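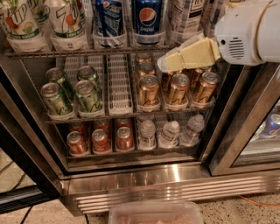
Operations Guide > Break Room and Canteen > Cooler Restocking

Search this guide Go

4. Restocking the drinks cooler with the Cundex arm

This section is for the canteen staff on the shift. Before August the restocking was done by hand, 2 times in a shift. Now the arm does the placing of cans, and the person does the checking, the ordering and the difficult lanes. Please read all steps before the first use.

4.1 Open the glass door fully. The arm will not start with a half-open door.

4.2 Look at every lane. Cans and water bottles must stay in their own lanes, each product in the lane given on the Moroz plan. If a product is in a wrong lane, move it by hand now.

4.3 If a lane is empty, enter its number on the panel. The arm fills from the front to the back and it does not guess what belongs there.

4.4 Press START and step behind the yellow line.

CAUTION: Do not put your hand between the shelves while the gripper is above the cans. Press HOLD first and wait until the lamp is white.

4.5 Check the floor before the arm returns to its rest position. Cables and food containers must be away from its path.

Note: The arm stops after 12 lanes and asks for a confirmation. This is normal. If code 783 appears, the gripper has lost its position. Do not push the arm. Call Orest Lytvynenko, extension 89.

4.6 What changes for your shift

The morning person does not lift the full trays any more, but must sign the lane check before 6:30. Marichka Harasym keeps the new duty list. Nobody's hours become shorter by this change. Who wants to learn the panel work can write to Mylene Malabanan, the training takes around 2 hours and is paid.

Skultetti Canteen Services | Questions: Willy Michiels, site office | All rights reserved | Back to top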